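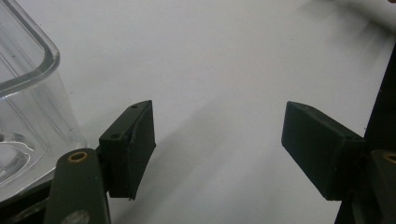 Clear trays for loose odds and ends – I'm completely converted, and I want to thank whoever started the original thread on this list! For years my small stuff went into cookie tins and shoe boxes, and I could never find a thing without opening every lid. Now I do my sorting on a plain white top with a clear plastic container standing at the left, and what a difference it makes. Things show up against the white, and I can see into the container without tipping it out all over the place (my old method, and my knees are glad to see the end of it).

I got mine at the Dakia closeout store in Gundov, on the corner where the shoe repair used to be. They were two dollars apiece, down in the bottom bins with the picnic cups. The ones for the kitchen went straight into the fridge for cheese. The ones for the hall took me longer, and that's the part I wanted to write about, since the hall closet is where all our balls, leashes, jump ropes and badminton birdies go to die.

Print this message | E-mail this message

I started with the white surface. Mine is a white board laid on top of a light wooden table, and I can't recommend it enough. The wood is lovely to look at but it's busy, and a tan washer or a bit of string just vanishes on it. Put a white board down and you can see everything, right down to the crumbs. When I'm done it slides behind the bookcase and I have my table back for supper.

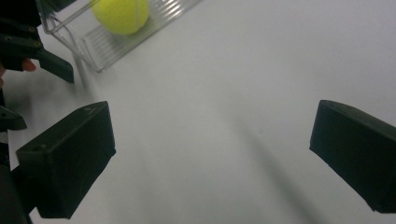

One member wrote to the list in July, and I kept the message:

> I like the idea of clear trays but I gave up on mine after a month.
> Anything round rolls from one end to the other every time I pull
> the tray off the shelf, and the clear plastic gets scratched and
> cloudy. I went back to baskets with a dish towel in the bottom. Has
> anybody found a tray that keeps round things still? And do you wash
> them in the machine or by hand?

Yes to the first question! Look for the long kind with ribbed grooves along the floor. Mine has them, and there's a rounded notch cut out at one end. I don't know what the notch was meant for, but it makes a very good place to hook a finger. Small round things like marbles and beads settle into the grooves and mostly stay there. For bigger things the grooves don't do much, so I wedge a folded washcloth in at the end and that takes care of the rolling.

As for washing, by hand, in lukewarm water, with a soft cloth. I put one through the machine and it came out shaped like a potato chip. An old soft toothbrush gets down into the ribs. Skip the scouring powder, which I'm sure is how the cloudy ones got cloudy. 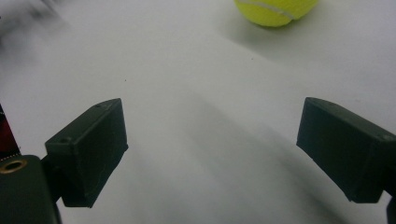
Tennis balls deserve a word of their own. I love them and we have far too many, because the park courts in Dai are at the end of our street and the dog considers that a grocery store. What I do now is give each one a squeeze before it goes away. If it's still firm it goes in the tray. If it's gone soft it goes in the bag for chair legs and for the dryer, where it does a fine job on a down comforter. The fuzz picks up every hair in the house, so I go over it with a dry vegetable brush first – two minutes and it looks respectable again.

I used to store them in the tall cans they come in, and I've quit that entirely. The cans fall over, and the one you want is always at the bottom.
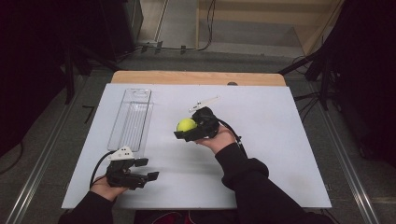 Next on my list is the shelf itself. The closet shelf is 460 millimeters deep (I only have my mother's metric tape, sorry!) and I'd like the long trays to go in end first, like drawers, so I can slide each one out without moving its neighbor. If anyone has put a strip of felt or a bit of candle wax under theirs to help them slide, please write and tell me which worked better. I'd also love to hear about labels that peel off clear plastic without leaving gum behind.

Happy sorting, all!

Gulel Household List > Archive > February 2020 > Re: Clear trays, again

Print | E-mail

Reader comments

Candle wax, definitely. Felt catches dust and then it catches the tray.

I have been sorting buttons on a brown table for my entire adult life and never thought of a white board. I must have 2,000 of them to get through. Trying it tonight!

For labels, try painter's tape and a marker. It comes off clean if you don't leave it on through the summer.

Does the washcloth trick work for golf balls? Mine climb right over it.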